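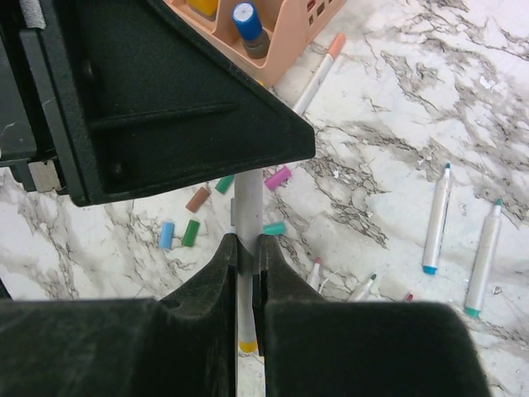 Über uns

Lesezeit: 2 Minuten

Die Werkstätten Lellville konfektionieren Schreib- und Büromaterial für Schulen, Behörden und den Fachhandel. Am Standort arbeiten 70 Beschäftigte in Sortierung, Verpackung und Versand. Unser Katalog umfasst 3.319 Artikel, von denen viele in kleinen Mengen und wechselnder Zusammenstellung ausgeliefert werden.

Automatisierung am Arbeitsplatz

Das Sortieren von Stiften und Kappen gehört zu den Tätigkeiten, die unsere Beschäftigten über Jahre als besonders einförmig beschrieben haben. Im Rahmen des Projekts Jemthorpe erproben wir deshalb den Einsatz von Roboterarmen an Tischarbeitsplätzen. Die technische Leitung liegt bei der Firma Huỳnh, die Schulungen finden an unserem zweiten Standort in Valtcombe statt.
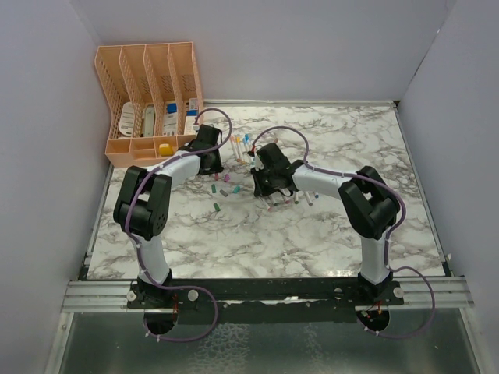

Arbeitsplatz mit zwei Roboterarmen, Markern und losen Kappen

Mit der Einführung verändern sich Aufgaben und Zuständigkeiten. Wer bisher sortiert hat, richtet nun Arbeitsplätze ein, prüft Ergebnisse und entscheidet über Ausschuss. Die hierfür erforderliche Qualifizierung erfolgt während der Arbeitszeit und wird vollständig vergütet. Eine Betriebsvereinbarung schließt Kündigungen infolge der Automatisierung aus; Versetzungen bedürfen der Zustimmung der Betroffenen.

Seit August werden monatlich rund 1.000 Sets über die neuen Arbeitsplätze vorbereitet. Die Endkontrolle verbleibt bei unseren Beschäftigten. Rückmeldungen aus den Teams werden in der monatlichen Bereichsbesprechung behandelt und an die Projektleitung weitergegeben.

Besuche von Schulklassen und Fachgruppen sind nach Anmeldung über das Sekretariat in Lellville möglich.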